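Tuesday, June 5, 2018

Up at 6, too early, rain on the skylight. Couldn't get back off so did the packing list for Trelodance again. Still no idea what shoes. Natalia Tapia says it rains there all August and to bring proper boots, but she also said that about Skustitov and we roasted.

Rang the ferry people. On hold for ages. Foot passengers fine, car is another 400 and I nearly dropped the phone. So it's the coach then. Nineteen hours with my back. Will take the blow-up cushion and the good tablets.

Work was work. Meléndez order still not signed off, third week running. Left two messages. Wrote a snotty email, deleted it, wrote a nice one, sent that.

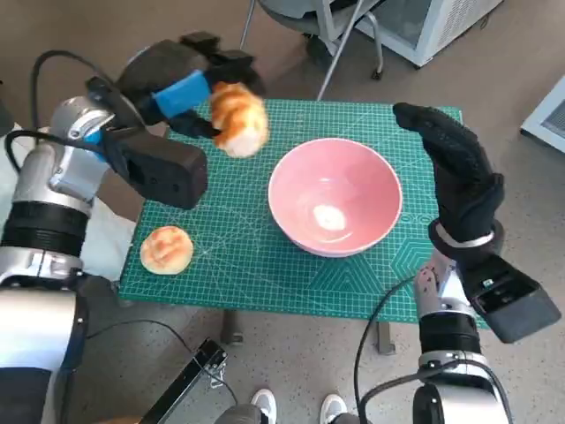
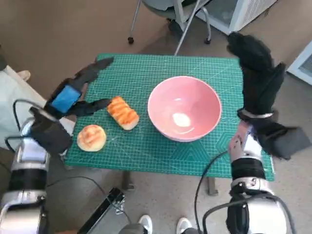 Mum's letters, then. Got the shoebox down after tea and read as far as the winter she moved into the flat over the chemist. Her writing goes tiny when she's cross, you can tell before you've read a word. She had a pink bowl in that flat, a deepish round one a lot like this, kept her rent money in it with a saucer on top, and there are two whole pages on my uncle borrowing out of it and putting back less. I'd forgotten all that. She never says she was lonely but she writes to her sister 16 times between the new year and Easter, and the stamps must of cost her. One letter has just the weather and the price of coal and then "come if you can". Had to put it down for a bit.

Want to get them typed up before we go. Bought one of those Zetirer folders with the clear sleeves, too small of course, the blue paper ones stick out at the top. Take it back Thursday if I can find the reciept.

Phoned N. after. She thinks I should read them out to my aunt when we get there, all of them, in order. Not sure. Some of it is not kind. The bit about the wedding hat for a start. Might do the coal one and the one with the dog.

Bins not out. Too wet, they can wait. Coach tickets to book tomorow, window seat, near the front, NOT by the toilet. Ask about the second bag.

Bed. Still raining.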